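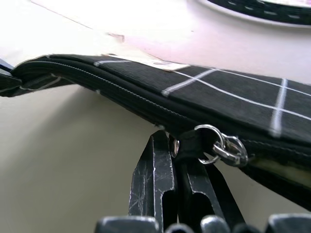 Gripper fingers at the zipper pull of the grid pouch.

Search this site Go

Teaching the Leretham gripper kit to work a zipper
Mon 13 January — by Adelino Arruda

A few of you asked how I set up the Leretham kit for zippers after I griped about it in my first review, so let's go through it. I've got the version with the wrist camera and the flat slotted fingers, and I'm using the Forside software that comes bundled with it.

First, pick a pouch with something to grab. A bare slider is miserable! You want a ring or a cord loop hanging off it, like the one I'm using, so the fingers have a bigger target.

Lay the pouch down at an angle to the arm and open Forside. Under Grip, drop the closing force to 4. The default is way too high for this and will drag the whole pouch along with the pull. Then set the approach speed to 2 and save that as its own profile (I forgot, twice, and had to redo everything).

Now jog the wrist down until you can see both fingertips and the pull in the camera view. Come in from below the zipper edge, stop just short, and record a waypoint. Close the fingers, record another, and then guide the arm by hand along the line of the teeth.

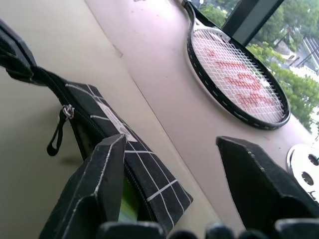 Go slowly on the curved part. Zippers on soft pouches bend a lot more than you'd think, and if your path is a straight line the fingers will slip off partway. I add extra waypoints wherever the fabric bulges — it's boring work, but it pays off in playback.

If you get error 404 at this point, the wrist camera has dropped out. Reseat the cable and reload the profile. Leretham says a fix is coming in February.

Once the path plays back cleanly, move the pouch a little and run it again. I did about 100 runs before I trusted mine. The Karakaya kit I tried last year was quicker to set up, but its fingers were too fat for small hardware, so I'd still go with this one. I just wish the manual had a page on soft stuff!

Contact | © Adelino Arruda | Back to top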